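Kevmont Zip-Top Storage Bags, Large
Reviewed by Elmarie Nkosi
Jan 7, 2019

I bought two boxes of these in August to replace the store brand I had used for years. They have gone into the freezer, a suitcase and the drawer where I keep sewing patterns, so I have a fair idea of them by now.

The seal is the best part. It takes some pressure to close the first time, and after that it runs shut with one pass of the thumb. I have washed and reused most of the bags. One split at the side seam, and that one had a frozen chicken in it.

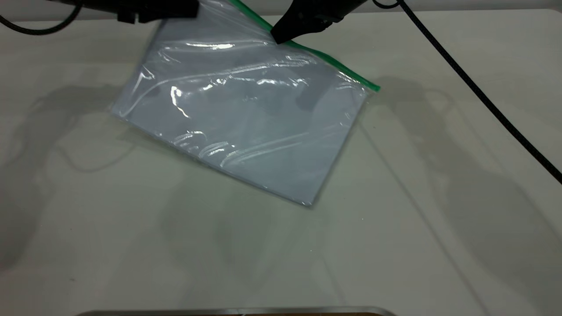
Sewing patterns are what I use them for most. A folded pattern and its instruction sheet fit with room for a zipper or a card of buttons. The plastic is clear, but it wrinkles and throws back a lot of glare under a lamp, so I put a paper label inside for anything I need to find quickly. The green seal is easy to spot against a pale tabletop, and that helps when I am closing one without my glasses.

They don't stand up on their own, so filling one with soup is a job for two people or a tall pitcher. The box is flimsy too, and both of mine tore at the flap.

I would buy them again for dry things and flat things. For liquids I still use the Brundolport tubs.

4 out of 5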